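Hotville Comics and Animation Club
Minutes of the December meeting, 21st December

Called to order a little after the last of the cookies went around. Minutes of the previous meeting were approved with one correction: the zine night raised money for the scanner fund, not the snack fund.

1. Watch-along report

The Drallero watch-along is finished and everyone agreed it was the best one we have run! All 22 episodes, and the finale had people standing up. There was a long and very happy argument over whether the moth queen in the second half is meant to be the lighthouse keeper from the pilot. Points in favor: the same limp, the same way of folding letters, and that shot of the lamp going out just before she speaks. Points against: her voice is different, and the keeper is left-handed. No vote was taken, but members are asked to bring evidence (screenshots with episode numbers, please) to the next meeting.

It was noted that subtitles were missing for most of episode 9. The club will use the disc version next time.

2. Next watch-along

Two proposals were on the table. Golob, the stop-motion series about the clay giant who runs a ferry, and Bodness, which is longer and a good deal stranger. Golob won comfortably. Several members who had never seen it were promised that the ferry race is worth waiting for. Bodness goes to the top of the list for spring.

We will show 3 episodes per meeting, with a break after the second so that people who need the late bus can leave without missing half a story.

3. April zine

Theme is "Sidekicks." The response has been wonderful and we already have more pitches than pages, including a history of talking birds in newspaper strips, a defense of the annoying little brother in Drallero, and a four-page comic told entirely by a superhero's umbrella. Print run was set at 500, up from last year, and the cover will be two colors again. Black-and-white pages should be sent at full size. Please don't shrink them first, as the lettering turned to mush in two of the stories last time.

Word limit for essays is still under discussion. One member would like no limit at all. The editors would like to sleep.

4. Backgrounds and interiors

This item ran well over its 90 seconds on the agenda and we were glad it did. The discussion was about how much furniture a comic panel needs before a room feels lived in. Drallero gets by on a window and a chair, while Golob fills every shelf. Some favored drawing the whole room once and then dropping things out from panel to panel. Others like to start with one close detail and let the reader build the rest. Steep angles got a lot of love, and so did wood grain, which half the group adores drawing and the other half will do anything to avoid.

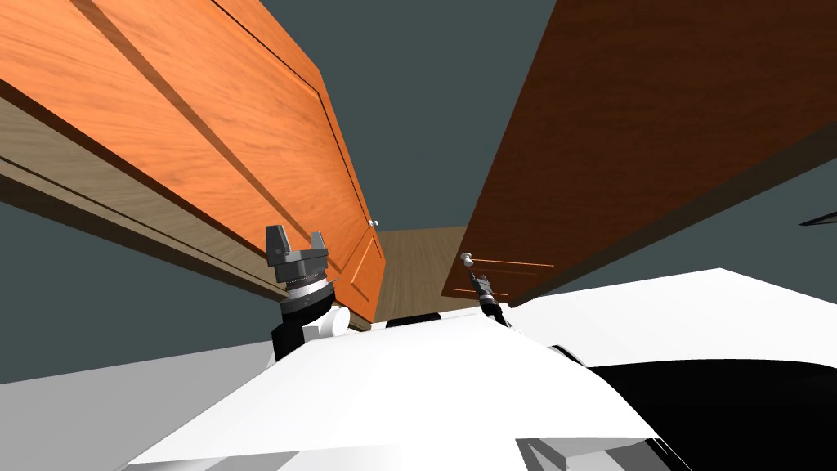
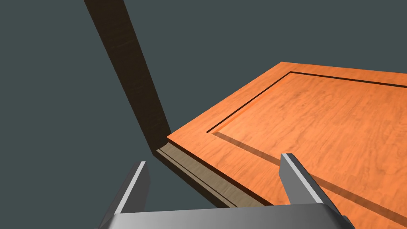

Computer-rendered wood, all three.

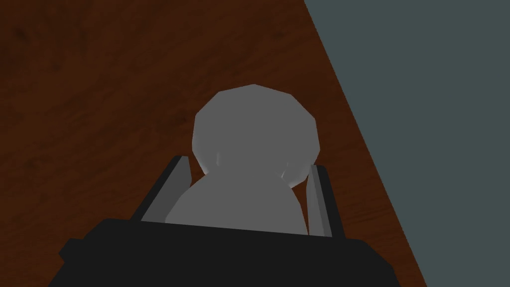

One of the inkers objected that grain is the first thing to go when a page is printed small, and asked that anyone drawing interiors for the zine stick to a few bold lines and leave the rest to shadow. "I love it too, but I've seen what our printer does to it," was the comment. Another member answered that the Golob tie-in comics manage perfectly well with very fine lines, and was told that the Golob comics are printed on much better paper. Both agreed to make a test page in their own style, and the two will be printed side by side before the zine deadline. Much excitement about this.

5. Library

The box of loaner comics is getting thin. Volumes two and five of Bodness are out and have been for a while. If they are under your bed, all is forgiven, just bring them back. A donation of old animation magazines was received with cheers, and they can be borrowed as soon as the list is typed up.

6. Other business

Costume night was proposed for the Golob finale and passed with no objections. Clay giants should be able to fit through the door.

A request was made for a beginners' lettering session. Yes, definitely, date to follow. Bring a ruler and a pen you like.

The room is free for drawing for an hour before each meeting, and more people should come, it's a lovely hour.

Action items
Test pages for item 4: both artists, next meeting
Printer quote for 500 copies: zine editors
Check Golob discs for subtitles: screening team
Type up magazine list: library desk

Meeting adjourned, followed by the Drallero blooper reel, twice.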